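Lulham Business Climate Pledge — your questions

Last updated Tue 17 May. Rima Tarawneh looks after this page, so if something's wrong tell her, not the front desk.

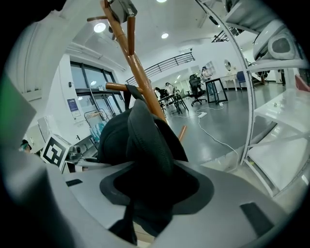
We get the same questions most weeks so we've put the answers in one spot. Short version: you sign up, you measure what you burn and buy, you set a target, you publish it. Then you talk to young people about it, properly. Longer version follows.

What is the pledge?

A promise by employers in the Lulham district to cut their emissions and to give people under 25 a real say in how it's done. Started by a handful of local firms. Donetti and Lumbantobing were the first two to sign. It isn't a certificate and there's no sticker for the window.

Who can join?

Any business, co-op or non-profit with at least one paid worker and an address in the district. Sole traders too, if you pay yourself a wage. Head office somewhere else? Fine, but you sign for the local site only.

What does it cost?

$100 a year. Covers the measuring tool, the two workshops and the tea. Bigger firms pay the same as small ones for now. We've had arguments about that and will probly have more.

Do we have to be carbon neutral?

No. You have to know your number and have a plan to bring it down. Please don't write "carbon neutral" on anything with our name on it unless you've talked to us first. Offsets can go in your report but on a separate line, and they don't count towards your target.

What counts as our emissions?

Year one — fuel, gas, electricity, work vehicles. That's all.
Year two — add freight, flights and waste.
Year three — the stuff you buy. Hardest bit. Most people estimate and that's ok if you say so.

Staff driving to work: optional, but the under-25s on your panel will ask.

We rent. The landlord pays the power bill. What now?

Ask for the meter readings in writing. If they won't share, use your floor area and the tool will work out a figure. Mark it as an estimate. Plenty of our members are in this boat, mostly along the main street and in the older units behind the station.

What is Hernora?

The measuring tool. A spreadsheet with a decent front end, really. You put in your bills, it gives you tonnes. Login comes by email within a week of joining, check your junk folder. It doesn't link to your accounting software yet and we don't have a date for that.

I put my gas in the wrong units. Is it ruined?

No. Go back to the bill, find the line that says MJ or GJ, fix the drop-down and save again. One bakery came out at 1,997 tonnes for a single quarter. It was a decimal point. If your number looks silly it probably is.

What's the youth panel?

Each member meets with a panel of local people aged 16 to 24, twice a year. They read your report beforehand. They ask questions, you answer, somebody takes notes and the notes go up on this site next to your report. Meetings run about 90 minutes.

Who picks the panel?

They apply, and last year's panel does the choosing. Members don't get a vote. Applications open in March. Panel members are paid for their time, including reading time, and we cover bus fares.

Why pay them?

It's work. You'd pay a consultant.

Are the young people going to tell us off?

Sometimes. More often they want to know why a thing is taking so long, and whether there are jobs in it. A lot of them arrive pretty gloomy about the climate and fairly sure no business is serious. A straight answer goes a long way, even when it's "we can't afford that this year". What goes down badly is the brochure voice. Leave the slides at the office.

Do we have to do what they say?

No. You do have to reply in writing to each recommendation within two months. Yes, no or not yet, with a reason. "Noted" is not a reply.

Can we send our marketing person to the meeting?

They can come along. The person who signs off the spending has to be there as well.

Is there a grant?

Small one. Up to $3,000 per member, once, for things that cut energy use on site: draught sealing, heat pump hot water, LED lighting, switching a forklift over. Not for vehicles and not for anything you've already bought. Quotes first, please — we can't pay on a handshake. Apply through Hernora, under Grants. Decisions take four to six weeks, longer over the holidays.

Can we join the pledge just for the grant?

You need one report published before you apply. So, sort of, but you'd be doing the work anyway.

What happens if we miss our target?

You say so in your report and say why. First miss, nothing else happens. Second year running, we come and have a chat, go through the plan with you and maybe reset it. Third year your listing moves to "inactive" untill you've got a new plan up. So far that's happened to one firm and they're back now.

What if we just don't report?

Reminder at two weeks. Another at four. After that you're off the list and the fee isn't refunded.

Will our figures be public?

Total tonnes, yes, and the target and the yearly change. Your actual bills and supplier names, no. If you're small enough that the total gives away something sensitive, ring and we'll sort out a range.

Do you do school placements?

Not us directly. Several members take placement students for a week to help with the audit — reading meters, chasing invoices, walking around after close to see what's been left on. The list of who's offering is on the Members page. Contact the firm yourself. Schools need to do their own paperwork for insurance.

We're already signed up to a national scheme. Is this double handling?

A bit. You can paste most of it across. The local site split is the part you'll have to do again, and the panel meetings are extra whatever else you belong to.

How do we leave?

Email us. Your old reports stay up, marked as a former member. No refund part way through the year.

I've got a question that isn't here

Use the contact form and put "pledge" in the subject line or it goes to the general inbox and sits there. Rima is in Monday to Thursday, mornings are best. For Hernora logins use the reset link first, it fixes most of them.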